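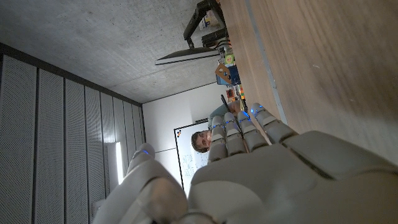
Lowri Dafis says she used to come out of the upstairs workroom at Nakstead House with a headache every single time, and that last week she stayed until eight in the evening and only noticed the hour when her stomach started to rumble. "You can hear the person across the table now," she said. "Before, you mostly heard their chair."

The workroom has been open again since early February, and people around Brulley who book it for classes, planning sessions, club projects and all the other things that need a big table and a wall to write on have been finding their way back up the stairs. It was closed for 51 days while the sound in the room was dealt with, a good deal longer than the three weeks first promised on the notice by the door (the notice was corrected twice in pen, and some kind person added a smiley face the second time).

The trouble was always the echo. Anyone who sat through the old Brulley history evenings up there will remember it. The ceiling is bare concrete and there is plain white wall behind the whiteboard, so a dropped pencil could stop a conversation. The big change is along one side, where tall light gray panels now run in vertical strips toward the far wall. They are perforated all over with rows of tiny dots, and more than one visitor has been caught running a finger down them while waiting for a meeting to start.

The panels came from Itent and, with the fitting, cost $3058. Most of that was set aside from room bookings over the past two years, and the last $200 came in an envelope from the Smadi bakery downstairs, whose owners said they would also be glad not to hear quite so much through their own ceiling. Ghada Kanaan, the manager at Nakstead House, said she had read out the note that came with it at the desk three or four times already and would happily do it again for anybody who asked.

"We did talk about covering the ceiling too, and there were some lovely drawings," Kanaan said. "But I like the concrete. It has stains and lines in it and it looks like what it is, and I think people would have missed it more than they expected. We tried the room with just the wall done and it was such a difference that we all stood there clapping our hands at each other like children."

The whiteboard has stayed too, thin dark frame and all. There had been a suggestion of replacing it with a screen, and the suggestion did not last long. Shufen Pan, whose beginner bookkeeping class meets upstairs in the mornings, brought a stack of letters from her students asking for the board to be left where it was - and then, she admits, wrote one herself as well.

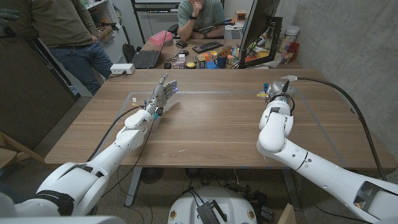 The wooden table at Nakstead House, with gray tape marking out a work area on top.

Tables were the other thing people wrote in about. The booking desk asked regular users last fall what they would change and got 79 replies, which is more than the desk has had about anything apart from the parking. A fair number of them said the same thing in different words: please give us a surface we can spread out on, and please let it be wood. The striped brown top has been very well received, and tape is welcome on it for anyone who wants to mark out their own patch, so long as it is peeled up slowly at the end and any sticky bits are wiped off.

The speckled gray carpet is staying for now. Zdzisław Laskowska, who looks after repairs in the building, would like it known that the carpet does more for the echo than people give it credit for, and that coffee with the lid on is much kinder to it than coffee without. There is a round black floor fan for warm afternoons, and Laskowska asks that it be switched off at night and that cables be kept close to the table legs where possible, so the evening groups are not stepping over them in poor light.

Suha Ghanem, who runs the booking desk, said mornings are filling up quickly and that the friendliest time to ask for is the stretch between two and five in the afternoon, when the light is good and the bakery is usually taking something out of the oven. Prices have not changed. Groups who had sessions canceled during the closure can have them again at no charge, and Ghanem has been calling people one by one to tell them so, which has taken a while, as quite a few of them wanted a chat.

Bookings can be made at the desk or by leaving a message overnight. The key is now kept at the desk and no longer on the hook behind the bakery counter, so please ask for it upstairs.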